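Notes on Keeping a Household Recipe Record

The recipe record of the Manalastas family was begun in Cabanatuan by my grandmother and passed to my father, Teodoro Manalastas, who kept it in a blue ledger until the spine gave way. I assumed responsibility for it in April. It contains 142 entries, of which 13 are duplicates under different names.

The first task was to establish which version of each dish should be treated as the main one. My father recorded three methods for chicken relleno. The earliest calls for raisins, the second omits them, and the third restores them with the remark "for Gerardo." Gerardo Navarro, my uncle by marriage, has confirmed that he did request them. All three versions have been kept, in the order in which they were written.

Measurements presented greater difficulty. Many quantities are given by the price of the ingredient at the time of writing, so that a reader is told to buy three pesos of pork. Wilfredo Espiritu, who sold meat to the household for many years, was kind enough to review these passages and supply weights. Where he was uncertain, the original wording stands and the space beside it has been left open.

Entries are now arranged by main ingredient, and then by the name of the dish. Sweets have their own section. Vinegar and pickles were first placed with the vegetables and have since been moved to the back, where my aunts expect to find them.

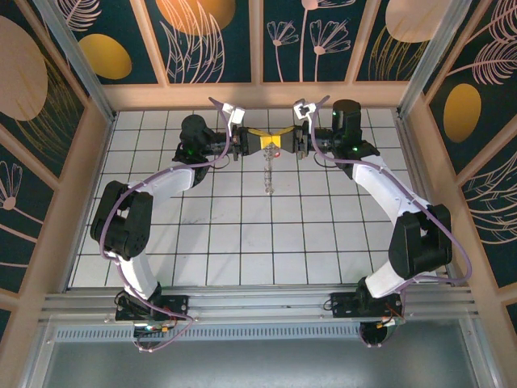 Spelling has been left as found. My grandmother wrote "sinigang" in two ways on a single page, and both remain. Corrections made by later hands are shown in parentheses, followed by initials where these are known.

Chie Uchida has agreed to read the typed copy against the ledger and has so far returned the soups and the rice dishes. Relatives who hold loose pages are asked to send a clear copy of both sides, as the backs often carry notes on oven times. The page for leche flan is still missing.

Jonalyn Manalastas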